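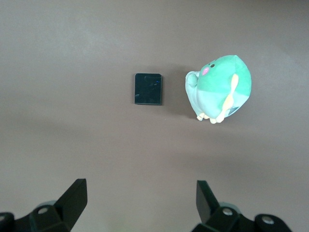 # Gasgate Exhibition Dispute Records

A set of plain-text records on one long-running argument over who may show, lend and reproduce the Gasgate prints. It covers filings, letters between the parties, gallery checklists and press notices. Court opinions are included only where the full text was open to the public.

Last updated Aug 3, 2024.

## What is in it

- `letters/` – correspondence between the Crenshaw gallery and the Veddale print workshop
- `filings/` – complaints, answers, motions and orders, one file per document
- `checklists/` – works listed for each show, with title, medium and lender
- `press/` – short notices, with headline, outlet and our own summary
- `index.csv` – one row per document, almost 3000 rows

Press articles are not reproduced in full. If you need the original, the index gives enough to find it at a library.

## Fields in index.csv

`doc_id` – letter code plus number. Never reused, even when a record is withdrawn.

`date` – as written on the document. If only a month is given, the day is left blank.

`party` – who sent or filed it. "Purum" means the estate's licensing office, which used that name on its letterhead from the start.

`work` – title of the print at issue. Variant titles are kept in `work_alt`.

`status` – open, settled, dismissed or unknown.

`notes` – free text. Initials HB or KN show who wrote the note.

## How it was put together

Hollis Begay transcribed the letters from photocopies. Kwan-ho Ng entered the filings and checked the checklists against the printed catalogs. Spelling in the originals was left alone. Handwritten additions are in square brackets, and a word we couldn't read is marked [illegible].

Home addresses, phone numbers and bank details were taken out of the letters. Names of private buyers are replaced with a code. The key to the codes is not in this repository and won't be shared.

## Known problems

- 13 checklist entries have no matching work. They may be retitled prints or ones pulled before the opening.
- The `status` field lags behind. Two cases marked open in April have had orders since – see `filings/pending.txt`.
- Files in `press/` before version 2 used a different date order. They were converted by script and a few may still have day and month swapped.
- Some letters refer to enclosures we never received.

## Use

The index, summaries and notes may be reused with credit. The letters remain under their writers' copyright and are here for research and reading. No images of the prints are included, and we can't give permission to reproduce them.

Nothing in the records is legal advice.

## Corrections and removals

Open an issue with the `doc_id` and the line you think is wrong. For removal requests please write to the maintainers directly. We try to answer within 30 days.

Contact | © 2024 Gasgate Records maintainers | Back to top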